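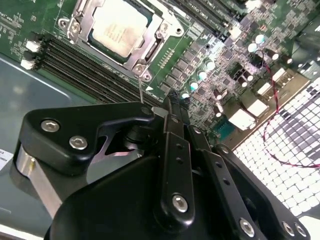 List: Brusbridge Hardware Reuse, general discussion
Subject: Re: Which of the old workstations are worth keeping?
From: Isamu Imai
Date: 22 Dec 2018

Jianguo Xu wrote:

> I had the side off one of the green-board machines from the Marlow office again
> and I think we should keep all of them. They're proper two-bank boards with
> plenty of memory slots, and the CPU comes out and goes back without a fight.
> My plan is to clean off the old paste, put on fresh, fill every slot and sell
> them as "refurbished, fully upgraded". Fredy says Hesier will let us have
> 200 memory sticks cheap if we take the whole box. I'd like to say yes
> before the holidays. Any objections?

Yes, a few.

I don't doubt the boards are decent. What I doubt is "fully upgraded." New paste is maintenance. You'd do it on any machine that had its cooler off, and I wouldn't charge anybody a dime for it. Filling every slot is an upgrade only if the sticks match and the board likes them, and a mixed box from Hesier doesn't fill me with hope. We bought a box like that in August. I tested 108 of those sticks myself, over more evenings than I care to remember, and I'm still not convinced the ones I passed were good. They booted. That's all I can say for them.

As for the CPU coming out without a fight, I'm glad, but that was never the hard part.

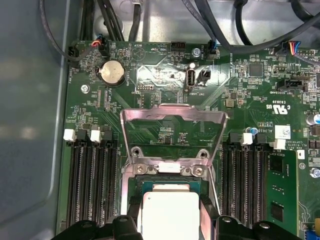

The hard part is getting it back in with the load plate up and the pins exposed. One careless drop on that socket and you have a board that sees half its memory on a good day. If you want to swap processors on a whole row of these, please tell me who is doing it and on which bench, and I don't mean the one by the door with the wobbly leg. Plate all the way open, chip held by its edges, lowered straight down, no sliding it around to find the notch. If it doesn't sit flat, lift it off and look again. The lever is not there to persuade it.

I'd also want to see the coin cells changed as a matter of course. Kumiko had a machine back last month because it forgot the date every time it was unplugged, and the customer was told it had been "fully serviced." I'd like us to stop using the word "fully" for a while.

And somebody please write down where the front panel wires go before pulling them. I have spent whole Saturdays guessing at that, and I'm not doing it again for a machine that sells for the price of a dinner.

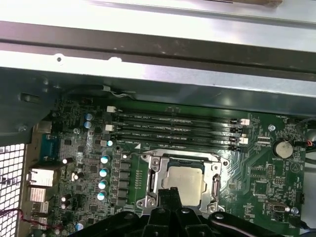
Memory slots bare, processor sitting in its socket.

So my counter-proposal, for what it's worth. Take 6 of the machines. Buy matched memory for those from Sekiguchi, who at least take returns. Run them for 5 days with something heavy going, side panels on, since that's how people use them. If they all come through, I'll eat my words and we can talk about the rest of the pile. If two or three fall over, we've lost a week and not a season.

Ryota, you offered to lend your memory tester. Is that still on, and does it come with the right adapter this time?

Fredy, could you ask Hesier whether they'd split the box? If the answer is "all or nothing," I would read something into that. People with good sticks don't usually need them gone by Christmas.

I'm at the bench Thursday evening if anyone wants to argue in person. Bring your own screwdriver, the long Phillips has gone missing again.

Isamu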